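Ellero laundry news, 30th March

Those of you who drop in at our Wullunden site will know that the laundry room has been the talk of the tea break since January, when the two-armed robot from Treltolden joined the day shift. It has a long way to go before it keeps up with our own people – bless them, they are quick – but it is learning the job at the washer door, and we promised to keep you posted on how everyone is getting along. 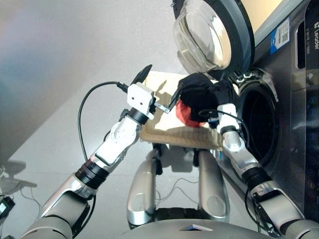
Will anyone lose hours because of the robot? Everybody on the laundry rota keeps the hours they had in January, and any change would be talked through with the whole team first.

What does change is the sort of work people do. Wullunden handles 1,000 loads a month, and every one of them used to mean somebody bending down to a drum. Now 300 of those go to the robot, and the time saved goes into mending and sorting, and a proper chat with customers at the counter (much missed, we hear!).
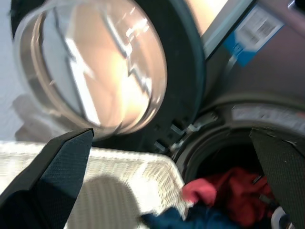
At the washer door, with the basket in place.

We have had to learn a few new habits too. Baskets go back in the same spot every time, pockets are emptied before anything reaches the machine, and whoever is on shift has an hour set aside to watch over the robot and write up anything that goes wrong.
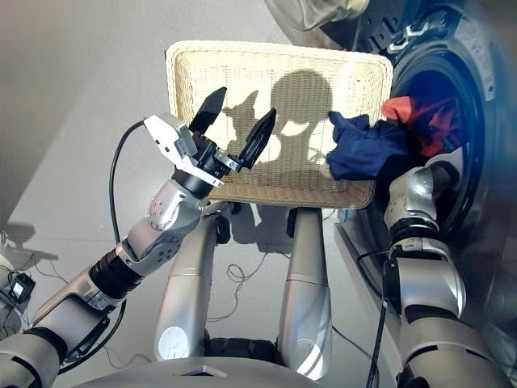
That hour is paid and sits inside the normal shift, as does the training, and if you would like a turn at it you only need to put your name on the sheet by the kettle.

We asked round the team for their thoughts, and they were very frank with us, for which we are grateful.

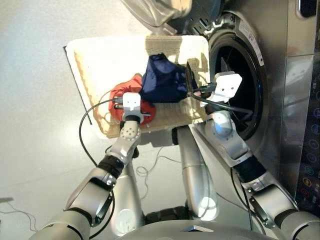
Angelovski writes that the knees are thankful but the mornings feel quieter, and would like the shifts arranged so that two people are always in together. We think that is a very fair point, and the April rota will be drawn up that way.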